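Chapter 4
Choosing and Placing the Work

In Chapter 3 you bolted the arm to its base plate, ran the cable and checked that each joint moved the way its label said it should. The arm can now move. It has no job yet. This chapter covers what you put in front of it: the table, the objects and the layout.

Readers building at home often leave this part until last. They clear a corner of the bench, set down whatever is in reach and start writing motion code. Then the gripper closes on the wrong spot, or the arm swings over a bowl that was moved the night before, and it is hard to tell whether the code or the table is at fault. The two need to be separated early.

4.1 What makes a good first object

A first object should be light, hard to break and large enough to see clearly from where the camera sits. It should have a shape that gives the fingers more than one way to hold it. Blocks are the usual choice and they work well, but a block hides errors. If the gripper comes in a little high on a block, the flat sides still meet the fingers squarely and the lift succeeds. A rounded object is less forgiving, and you learn more from it.

Play food is cheap and comes in many shapes. The shared workshop at Drernholm, where most of the builds in this book were tested, keeps a crate of it. Birthe Lund built her first arm there over one winter and used toy fruit for the early lifts. She found that a banana rolled to a new angle each time it was put down, so no two attempts started from the same place. She went back to objects that sit flat and saved the banana for March, when her placing code was steadier.

A donut sits flat. It also has a rounded edge, and a ring shape can be gripped across the whole width or by one side only. These are different tasks with different finger openings, and Section 4.3 treats them separately.

Avoid anything that weighs more than the payload given for your arm in Chapter 2. Measure with the kitchen scale you used for the gripper parts. Write the weight on a strip of tape and stick it inside the lid of the box where you store the object.

4.2 Laying out the table

Pick one surface and keep to it. The color of the tabletop matters when you come to the vision work in Chapter 7, so if you intend to paint or cover it, do so now.

Mark the reach of the arm with masking tape. Move the gripper by hand, with the power off, as far out as it will go on each side. Everything you want picked up belongs inside the tape. Tall things you want left alone belong outside it.

Next, decide where objects start and where they end. A tray is useful as an end point because its rim stops things from sliding away. Choose a shallow one. Ívar Briem used a deep storage bin on his first try, and the gripper body struck the side before the fingers reached the bottom. He lost 2 finger pads that way and switched to a serving tray.

Leave a gap wide enough for the open gripper between one object and the next. When two objects are close together, lift the first one straight up until it is clear of its neighbor, and only then start the sideways move.
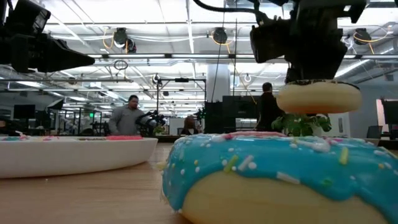 Before you write any motion code, run the whole move by hand once. Power the arm down, guide the gripper from the start point to the end point and note where it comes near anything else on the table. Exercise 4.1 asks you to record these points in your build log.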